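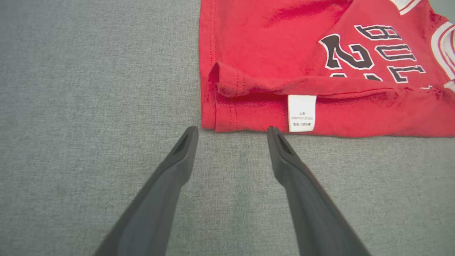 Reading time: 4 minutes

Garment Reuse Line, Sostcombe: progress report to the Bakilana fund

November 5, 2024
By Erick Ogola

1. Purpose of this report

This report covers the second period of the grant. It sets out the state of the sorting room, the folding method now in use, the condition of stock, and the work planned for the final period. Spending is reported separately on the fund's own form. The one item that affects the budget, the replacement of the table coverings, is dealt with in section 3.

2. Intake and sorting

The target in the grant agreement is 4,000 garments sorted, folded and passed on by the close of the project. Intake is on course. Garments arrive mixed and are sorted first by type, then by size, then by condition. T-shirts remain the largest group and have been used to settle the method before it is extended to shirts, knitwear and trousers.

Condition is graded A, B or C. Grade A goes out folded. Grade B goes to the mending bench. Grade C goes to Dendimix for fibre recovery. The first version of the grading sheet had a fourth grade for faded prints. It was withdrawn in the first month of use, as sorters could not agree on where fading began. Faded prints are now graded on the cloth alone.

3. Tables and surfaces

The folding tables were bare laminate at the start of the project. Thin cotton slid on them, and hems moved out of line while the second fold was being made. The tables have been re-covered in grey textured fabric with a fine woven grain. The cloth holds a flat garment in place without pins or clips, and a red or other strongly coloured shirt has an edge that is easy to find against it.

Two faults have been noted. The covering collects lint and must be brushed at the end of each shift. It also creases if damp stock is laid on it, so anything damp is now hung before grading. Spare lengths are held in the store. The cost was met from the equipment line, with no transfer needed.

4. Folding method

The method for t-shirts is as follows.

Lay the shirt flat and smooth it from the middle outwards. Check that the hem is single and not turned back on itself. Fold one side to the centre line, then the other. Bring the hem up to the collar in two folds. Turn the packet over and place it on the size stack.

The hem check was added in this period. A red basketball-style shirt marked BULLS, with a large black 2 edged in white and part of a second numeral showing before a fold, is a fair example of the fault: towards one end the hem is folded over and the cloth lies double, making a raised lip. If this is left in, the packet is thicker on one side and the stack leans. Small wrinkles elsewhere in the cotton do not matter at this stage and sorters are asked to leave them alone.

Printed garments needed a separate ruling. Large numerals and lettering tend to crack along a sharp crease, and the standard fold line often runs straight through them. For these the side folds are made wider, so that the crease falls on plain cloth where the size allows. Where it does not, the shirt is rolled. Idrisa Mrema tested both on a batch of 200 printed shirts and recommends rolling for children's sizes only, as rolled stock takes up more shelf depth.

5. Storage and dispatch

Folded stock is held in Grekeck shelving bins, 30 garments to a bin, one size per bin. Labels have been moved from the lid to the front face - lids were being swapped between bins and the wrong sizes were going out. No size errors have been reported by receiving groups since the change.

The lower shelves have been left empty on the outer wall, where the floor is cold and cardboard dividers softened. Plastic dividers are on order.

6. Matters outstanding

The method sheet for knitwear is in draft. Ribbed hems do not lie flat and the two-fold step may have to be dropped for them.

The lighting over the tables is uneven. It is adequate for folding, less so for grading dark cloth. A quotation has been requested and will be sent to the fund before any order is placed.

Training for new sorters takes 30 minutes at the table plus a supervised first shift. We propose to keep this unchanged.

7. Next period

Work will cover trousers and knitwear, the lighting, and a written handover of the method to the Sostcombe site. Queries on sections 3 to 5 should go to Idrisa Mrema, and all others to the author.

Last updated: November 2024

Related items
Grading sheet, version 2
Care of table coverings
Printed garments: folding and rolling
First period report to the Bakilana fund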